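Seasonal Update for Feltness Players: New Character, Revised Matchmaking and Community Tournament

Fairclough Interactive is pleased to share details of the September update to Feltness, our online team adventure game. The update will be available to all registered players on computer and console at no charge. Players on mobile devices will receive the same content once the review process for each app store is complete.

The principal addition is a new playable character, Lisby, a mapmaker who joins the existing roster in the support role. Lisby can mark a section of the map for her teammates, reveal hidden paths for a short time and place a shelter that restores health. Her starting outfit is included with the update. Two further outfits may be earned through regular play during the season, and neither will be sold in the in-game store.

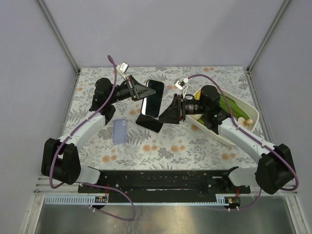

Lisby may be unlocked in either of the following ways:

Complete the introductory quest in the Harbor district, which is open to players who have finished the tutorial.

Exchange 500 Feltness tokens at the guild hall. Tokens earned in earlier seasons remain valid and do not expire.

"We wanted a character who rewards players for paying attention to the map," said Vittoria Caputo, lead designer. "Support players have asked for more to do between battles, and Lisby gives them a reason to travel ahead of the group."

The update also revises the way teams are formed. Players who queue alone will now be matched first with others who queue alone, and will be placed with an organized group only when the wait exceeds 3 minutes. Ranked play will be closed for maintenance while this change is put in place — casual play and private rooms will stay open. Rankings from the current season will be carried over in full.

Several reported problems have been corrected. Voice chat no longer drops when a player changes districts, and the inventory screen now keeps its sort order after the game is closed. Subtitles can be enlarged from the accessibility menu. A known issue with controller vibration on older consoles is still under review.

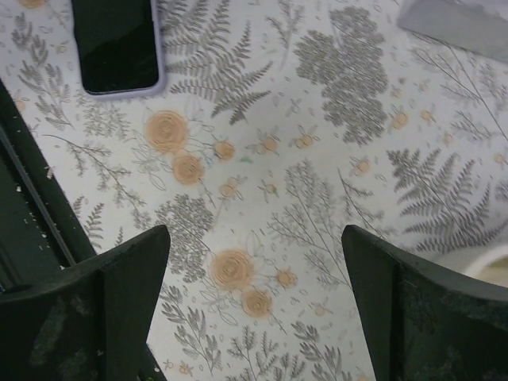 Ziswood Cup Registration

Registration for the Ziswood Cup, our community tournament, will open on the same day as the update. The tournament is open to teams of three, and up to 1,000 teams will be accepted in the order in which they register. Each team must name a captain, who will receive match times and room codes by email. Players under the age of 16 need the written consent of a parent or guardian.

Brenda Whitlock will again serve as head referee. The full rules, including the list of permitted characters, are posted on the tournament page of the player portal. Lisby will not be permitted in tournament matches this season. Questions about eligibility should be sent to Yvonne Yeoman in Player Services through the contact form, with the team name in the subject line.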